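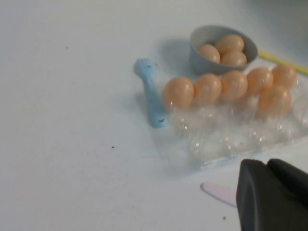

Alomano 卓上アームキット(手首カメラ付き)

こんにちは、Egilsson店長です。うちの棚でいちばん問い合わせの多い商品なのに、紹介ページがずっと三行しかなくて、さすがに申し訳ないので書き直しました。長いですがお付き合いください!

Alomanoは、机の上で使う小型のロボットアームです。作っているのはHosgateという小さなメーカーで、二本指のグリッパーと手首カメラ、それに作業台を見る固定カメラまで最初から箱に入っています。カメラは全部で2台。他社のキットだと固定カメラは別売りのことが多くて、届いてから「あれ、足りない」となりがちなんですよね(私は昔やりました)。

手首カメラの映り方

私が気に入っているのは手首側の映像です。グリッパーの黒い指が画面の隅に入るので、つかむ物と指の位置関係がそのまま分かります。店のテーブルでは、おもちゃの卵と透明な卵パック、グレーのボウルを使って遊んでいます。卵は丸くてつるっとしているし、パックは透明で光を強く反射するし、練習相手としてはなかなか意地悪です。白い天板だと反射がさらに目立つので、気になる方はマットな布を一枚敷いてみてください。

組み立て

説明書どおりに進めて、私は4時間かかりました。ネジは49本。途中でお昼を食べたので、手の早い方ならもっと短いと思います。六角レンチは付属していますが柄が短く、肩の奥のネジで指が痛くなりました。手持ちの長いレンチがあればそちらをおすすめします。モーターの番号シールは貼る前に必ず写真を撮っておくこと! 組んでしまうと見えなくなる場所があります。

ソフトはTinus

記録と再生には付属ソフトのTinusを使います。操作用のアームを手で動かして、その動きを映像と一緒に保存していく方式です。画面は地味ですが、撮り直しがキー一つでできるのがありがたい。私は「卵をパックに入れる」という課題で200回分を録りました。腕が疲れるかと思いきや、先に飽きるのは頭のほうでした。途中から好きなラジオを流しながらやっていました。

ひとつ不満を言うと、保存先のフォルダを毎回選び直さないといけません。Hosgateには伝えてあって、次の更新で直すと返事をもらっています。

固定カメラとケーブル

固定カメラは、アームとテーブルの上の物がまとめて入る位置に置くのがコツです。奥に置いた物が手前の物に隠れやすいので、少し高めから見下ろすくらいがちょうどいいです。黒いケーブルは細めで、うちではかなりゆったり垂らしています。引っ張られるのは困るけれど、物のそばを通ると今度は引っかけそうで心配、という加減が難しいところ。気になる方はアームの根元側で面ファスナーを使って留めてください。グリッパーの近くで固定すると、手首を回したときに突っ張ります。
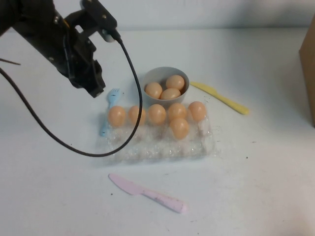

うちは中学校の部活で使っています。組み立ては生徒だけでできましたが、Tinusの初期設定で丸一日つまずきました。日本語の説明書にポート番号の調べ方が載っていないので、そこは足してほしいです。動き始めてからは取り合いになっています。

ご感想ありがとうございます! ポート番号の件はほかの方からも同じご指摘があったので、手順を書いた紙を作りました。6月以降の発送分には同梱しています。それより前に買ってくださった方にはPDFをお送りしますので、注文番号を添えてお問い合わせフォームからご連絡ください。

セット内容
アーム本体(黒)
操作用アーム
二本指グリッパー
手首カメラ、固定カメラ
電源、ケーブル一式
六角レンチ
Tinusのライセンス

卵やボウルなどの小物は付きません。おもちゃ屋さんのおままごとセットで十分です。パソコンもご用意ください。

グリッパーの指先は消耗品で、交換用を店頭とこのページの下の「部品」から買えます。在庫が切れているときは入荷通知のボタンを押しておいてくださいね。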